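제목: Re: [수집] 꽃 분류 작업 시연 데이터, 다음 묶음의 기준에 대해서

안녕하세요. Clerdale 쪽에서 수집을 맡고 있는 사람입니다. 한국어로 긴 글을 쓰는 것이 아직 서툴러서, 이상한 표현이 있으면 알려 주시기 바랍니다.

먼저 질문을 인용합니다.

> 지난달에 받은 Ullard 묶음을 학습에 넣어 보았습니다. 잎 가지는 잘 집는데, 꽃은 접근하는 중간에 멈추는 일이 많습니다. 에피소드 길이도 서로 많이 다릅니다.
>
> 세 가지를 묻고 싶습니다.
>
> 1. 꽃을 집을 때 꽃송이를 잡습니까, 줄기를 잡습니까?
> 2. 두 팔을 동시에 움직이는 에피소드도 포함됩니까?
> 3. 실패한 에피소드는 지웁니까, 남깁니까?
>
> 그리고 다음 묶음은 언제쯤 받을 수 있습니까?

답이 늦어서 죄송합니다. 순서대로 쓰겠습니다.

## 1. 잡는 위치

Ullard 묶음에서는 조작자에게 위치를 정해 주지 않았습니다. 그래서 어떤 사람은 꽃송이를 위에서 잡았고, 어떤 사람은 줄기를 옆에서 잡았습니다. 두 방법이 섞여 있으면 정책이 중간에서 망설이는 것 같다고 저는 생각합니다. 다만 이것은 추측이고, 따로 실험하지는 않았습니다.

다음 묶음(이름은 Vesemness로 했습니다)에서는 꽃송이를 잡는 것으로 통일합니다. 조화는 꽃잎이 부드러워서 조금 눌려도 괜찮습니다. 줄기는 가늘어서 손가락 사이에서 돌아가는 경우가 있었습니다. 잎 가지는 지금까지와 같이 자유롭게 잡습니다.

현재 작업대는 이런 상태입니다. 하늘색 꽃은 왼쪽 트레이, 빨간 장미는 오른쪽 트레이가 목적지이고, 잎 가지는 꽃이 모두 끝난 다음에 옮깁니다.
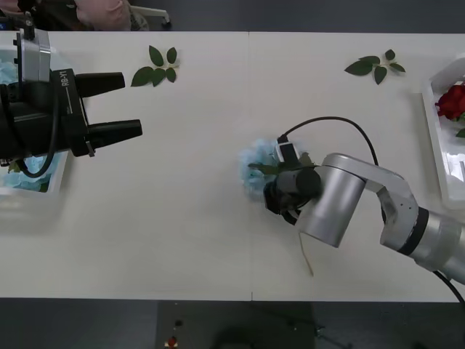

## 2. 두 팔의 동시 동작

포함됩니다. 그러나 Ullard에서는 비율이 낮았습니다. 에피소드 185개 중에서 두 팔이 같이 움직인 것은 40개를 넘는 정도입니다. 나머지는 한 팔이 기다리고 다른 팔만 일했습니다.

Vesemness에서는 한 팔이 꽃을 잡는 동안 다른 팔은 그리퍼를 연 채로 트레이 가까이에 있게 하려고 합니다. 왼쪽 팔로 꽃을 넘겨주는 동작은 아직 넣지 않습니다. 넘겨주기는 Hamada 작업에서 따로 모으는 것이 좋다고 생각하는데, 다른 의견이 있으시면 듣고 싶습니다.

## 3. 실패한 에피소드

지우지 않습니다. 꽃을 떨어뜨린 다음 다시 집어서 끝낸 경우는 성공으로 두고, `retry` 표시를 붙입니다. 끝내지 못한 경우는 `fail` 폴더로 옮깁니다. 학습에 넣을지 말지는 받으시는 분이 결정하시면 됩니다.

길이가 서로 다른 것은 제 실수입니다. 조작자가 시작 단추를 누른 뒤에 자세를 고치는 시간까지 기록되었습니다. 앞으로는 두 팔이 준비 자세에 있을 때만 기록을 시작합니다. 이미 보내 드린 묶음은 앞부분의 정지 구간을 잘라서 다시 올리겠습니다.

## 4. 일정과 부탁

Vesemness의 첫 부분은 12월 안에 올릴 예정입니다. 물건의 배치는 에피소드 10개마다 바꿉니다. 배치를 바꿀 때 꽃을 테이블의 이음선 위에도 놓아 주셨으면 한다는 요청이 전에 있었는데, 그것도 넣겠습니다.

한 가지 부탁이 있습니다. 멈추는 현상이 나온 실행 기록을 4개 정도만 보내 주실 수 있습니까? 손목 카메라 영상이 같이 있으면 제일 좋고, 없으면 관절 값만 있어도 됩니다. 멈춘 순간의 그리퍼 높이를 시연 데이터와 비교해 보고 싶습니다.

읽어 주셔서 감사합니다.

Clerdale 수집 담당 드림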